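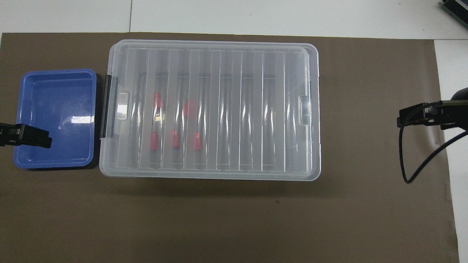 Fermín Troncoso thinks I should quit swapping fingers and fix the camera first. He wrote that under the last post, plus a longer bit about how every bad grasp he ever blamed on a gripper came down to the camera being tilted. You can't compare two grippers, he says, if you don't trust where the picture tells you they are.

Fair. I did check it. Then I went back to swapping fingers.

So, where things are. Two arms, same controller on both, still running the Leiva box because I know where its menus are. Left side has the Tutley fingers. Right side has the Clonovs. Both black, both flat, and I've already sent commands to the wrong arm more than once because of it. Need to put tape on one. Keep saying that.

The job is the clear box with the lid. Hold it, pop the clips, lid off, take the red caps out, put them in the blue tray. Sounds like nothing. The lid is the whole job really, the caps are just what's at the end of it.

Did 18 tries per gripper on the clip at its own end, no changes in between. The Tutley got 7. The Clonov got 2. I wanted those to be closer, the Clonov cost more and took forever to get here.

What goes wrong with the Clonov: it closes fine, good force, but the tip is too thick to get under the tab. It pushes on it. Then the box slides on the mat, and then the position is off for the next try, so one miss turns into three. I tried having the other arm brace the box and that helped, but then you're testing two grippers at once and the numbers mean nothing. Took those runs out.

Tutley is thinner at the tip so it gets under. Problem is it flexes. You command a width and get something near that width, depending on mood. On the caps it won't matter. On a clip it matters a lot.

Cable on the right one is also bugging me. It hangs in a loop and when the wrist turns the loop gets to the table before the fingers do. Haven't snagged yet. Will.

Camera stuff, for Fermín. Looking down through that lid is no fun. Ribs, and every rib has a bright line on it from the lights. The caps go soft and blobby under there, you can see red, fine, but the edges are garbage. Detector says one cap, then two, then one again. I turned exposure way down and lost the clips, becuase they're clear too. So now it's two settings, one for finding the clips and a darker one for counting red. Switching is slow but it works. Once the lid's off I expect most of this goes away.

Hipólito Mansilla emailed to say try the Flindach tips, they bolt onto the Clonov and come to a real edge. Also said the rated life is 1,000 cycles before the pad peels, which seems low?? But I'd burn through that in March at the earliest at the rate I'm going. Ordered a pair.

Other things I changed this week and should of written down sooner:

Closing speed on the left down by half. Less flex, or it looks like less.

Approach from the side now, low, both arms. Coming from above was just pressing the lid harder shut.

Moved the tray closer to the box. Shorter trip for the left arm, and it was dropping stuff on the long one with the test blocks.

Next up is the same 18 with the new tips, same clip, same lights, box put back by hand every time. Then the left one again, to see if the 7 was luck. If anybody has run the Leiva with two different grippers and got the force readings to match up, tell me how, mine are in different units and I can't find the setting. The manual has a page for it and the page is blank.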